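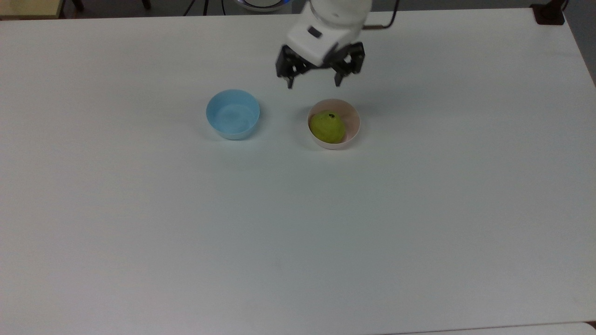
Dionysis Stergiou asked whether an observer counts towards the quorum of a funding panel. An observer does not. The Plumar portal keeps observers on a separate list, and the quorum check ignores that list. Set up observer access as follows.

4.1 Adding an observer

1. Sign in to Plumar as panel secretary and open the round.
2. Select Panel, then Attendance, then Observers.
3. Enter the observer's name and email address. Do not use a shared mailbox.
4. Set the access level to Agenda only. The other level, Agenda and abstracts, needs the chair's approval.
5. Select Send. The observer receives the confidentiality form.

Note: the form must be signed by 19:00 on the day before the meeting. Unsigned observers are removed from the list when the agenda is locked.

Caution: do not add an observer under Reviewers. Reviewer accounts can open scores, and the entry stays in the audit log after it is deleted.

4.2 Conflicts of interest

1. Open the observer's entry and select Run check.
2. Wait for the result. A round of 421 applications can take nine minutes.
3. If a match is shown, tick Leave room against each application listed.
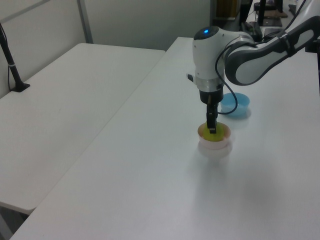 According to Glykeria Kourkoulas, the check missed a joint applicant in the March round. The fault lay with records brought over from Findetti, where joint applicants were held in a free text field. The check does not read that field. For any application carried over from Findetti, compare the names by hand and record the result under Notes.

4.3 Feedback after the meeting

1. Open Feedback and choose the panel summary template.
2. Paste the agreed comments for each application. The limit is 1,617 characters, spaces included.
3. Remove reviewer names and initials.
4. Select Hold. Feedback is released only when the chair signs off the round. 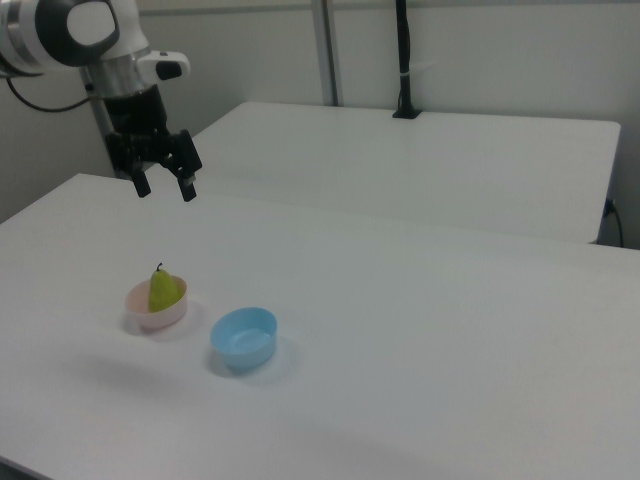

Feedback templates can be given a banner, which appears at the top of every letter in the round. Upload it under Settings — Letters and enter a text alternative in the box below. Keep this short and literal: for the picture shown here, "Robotic arm with an open black gripper above a tabletop" is enough. A banner without a text alternative is rejected on saving, and the letters go out plain.

Caution: changing the banner after sign-off creates a second version of every letter. Applicants will see both.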